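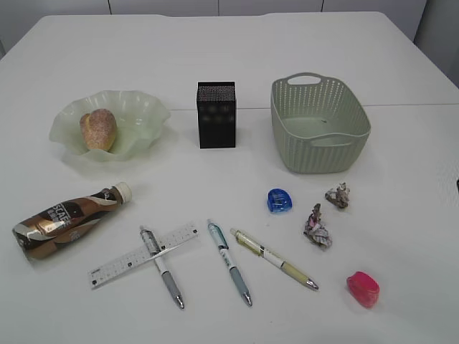

How many recordings of a desk-tidying task are needed before it is worth training on them?

For the Nusuvari set we have settled on 600, spread over many layouts, with a first training run at 274 to find out what is missing. The first run is a check on the recordings more than on the model. If the arm does something daft in the same way every time, the cause is usually in how we recorded, and it is cheaper to learn that before the second half is done.

Fotusthorpe bench notebook
Thursday, started 9.30

Carrying on with the desk clutter layouts. The cupboard side of the room was in use until mid-morning last time so the lights were on and off all through the session, and I have marked those recordings as doubtful in the index. Today the lights are on and stay on. Blinds down. Please leave them down if you come in after me.

Task wording for today, as it goes into the index: "put the stationery in the green basket". Stationery means the pens, the ruler and the sharpener. The crumpled paper stays where it is, the coffee bottle stays where it is, and so does the bread roll in its bowl. The things that stay put matter as much as the things that move. In the April batch nearly everything on the table got moved in the end, and the arm learned that anything within reach was fair game. It cleared the table beautifully when asked for a single pen.

The black box with the mesh top is there to be ignored as well. Ait Brahim use a similar box as the place where pens go, and their recordings will be mixed with ours later on, so the wording has to be the only thing that tells the two jobs apart. I have written to them to ask for their exact wording. Until they answer, do not record any layouts with the box as the destination here.

Setting out the table

I have stopped setting out by eye. By eye, I put big things at the back and small things at the front every time, and so does everybody else. Layout cards are in the tray. Draw one, set the table to it, tick it off, put it at the bottom of the pile. The card gives a rough place for each object and which way it should point. Do not tidy it up afterwards to make it look nicer. Pens crossing the ruler are meant to cross the ruler.

The join in the tabletop is a useful guide for placing the back row but try not to use it always. On some cards the basket straddles it. Basket angle is also on the card. If it is always square to the table the arm gets lazy about the approach.

Both paper wads are the same ones as before. They have been squashed a few times by now and have changed shape, which I think is fine, but I have taken to keeping them in a tub between sessions so they don't end up in the bin. One set has already gone that way.

Fixed camera first

Before the first recording of the day, save a still from the fixed camera with the arm well out of the way and compare it with the one from the previous session. Look at the line where the cupboards meet the back edge of the table. If that has moved, the camera has been knocked. It had been, slightly, when I got in this morning. I loosened the clamp, put it back, tightened it, took another still, and it was near enough. I would rather have a proper pin in the bracket. Pruken list one for this mount, so I have put it on the order sheet.

Then the same for the wrist camera, with the fingers open. This one gets less attention than it should. The wrist camera is where most of the fine work is learned, and the fingers have to sit in the same part of the picture in every session. Today they are fine.

Recording

A recording starts when the arm is at rest over the front of the table and stops when it is back there with the fingers open. No trimming afterwards. If you fumble a pick, finish it. A second try that works is a good example of a second try, and we have very few of those. If you drop something on the floor, stop, mark it as spoiled and reset from the card.

Order of objects: leave it to whoever is driving. We did talk about fixing it. I am against, as the arm then treats the order as part of the job and gets stuck if the first thing isn't there. What I would ask is that you make up your mind before you start. Hovering between two pens while you decide comes out in the recording as hovering, and the arm will copy that faithfully.

Speed: slower than feels natural on the way down, normal speed everywhere else. I was rushing before lunch and spoiled 2 in a row by catching the side of the basket on the way in. After that I went in higher over the handle opening at the short end, and it was better.

Notes on separate objects

Pens. Grip on the barrel, above the rubber part. The rubber grips the fingers back and the pen comes out of the basket again when you lift away. The three behave alike so I have not bothered to note which one is which beyond the card.

Sharpener. Small and round-backed, slides off if you come at it from the side. Straight down, fingers only a little wider than the thing itself. I got this wrong more often than I got it right at first. It is worth practising with the recorder off before your first session.

Pink-red one at the right. The card says "eraser". Leave it out of the task for now: we have not agreed whether it counts as stationery, and half of us would say yes without thinking. It can be on the table but it stays where it is. I have added a line on this to the sheet taped to the cupboard.

Ruler. The awkward one. It is clear plastic on a white table, and from the wrist it is mostly tick marks and black squares, with a patch of glare near one end where the marks wash out. The driver knows it is there and goes for it regardless. The arm has only the picture. So when you pick the ruler, go for a part that shows up on the wrist view, and check the screen before you close the fingers. When a pen is lying over it, take the pen first. I know I said order is free. This is the exception.

I tried turning the ruler a little to get rid of the glare and then put it back as the card had it. The glare will be there wherever this gets used, so it may as well be in the recordings. What I do want to avoid is every ruler pick being made at the clean end, so vary it when both ends can be seen. 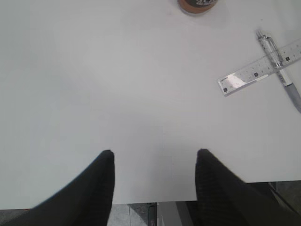

Changes to the wrist view

The front edge of the table and a bit of floor come into the wrist view when the arm is drawn back. I had been thinking of putting a white sheet down on the floor to hide it. Decided against. The April recordings have the floor in as well, and changing it now would split the set in two for no gain. If the arm starts treating the table edge as something to go for, we will look again.

The other thing is how far back the rest position is. From there the back row is nearly all out of view, so at the start of a recording the wrist camera has little to say about where the basket is and the fixed camera has to do that part. I think that is all right. A colleague thinks the rest position should be higher, so that both views show the basket from the first moment. We agreed to record 8 with the higher start, keep them apart under their own name, and compare. Not today.

Where things stand

The 274 for the first run are picked out and listed in the index. Doubtful ones from the lights session are left out of it. I would like the run to go overnight so the machine is free in the morning, as somebody has it booked.

What I will look for in the result, written down beforehand so I can't argue myself out of it later:

Does it leave the coffee bottle alone.
Does it leave the black box alone, and does it try to put pens in it.
Does it close the fingers on the ruler or beside it.
Does it stop when the stationery is in, or go looking for more.
Does it go for the paper.

If it fails on the ruler only, carry on to 600 with extra ruler cards. If it goes for the paper or the bottle, stop and look at the wording in the index first, as I have a suspicion some of the early entries still say "clear the table". I found a couple last week and corrected them but I only searched the one folder.

To do

Search the other folders for the old wording.
Chase Ait Brahim for theirs.
Write new cards with the basket at the left. There are hardly any.
Cards with the sharpener close up against the paper, and a few with it right beside the bowl.
Decide on the eraser.
Wipe the finger pads. They pick up something off the table by the end of the day and the pens start to slip.

Stopped at 4.15. Table left set to the last card, not recorded yet. The card is under the keyboard.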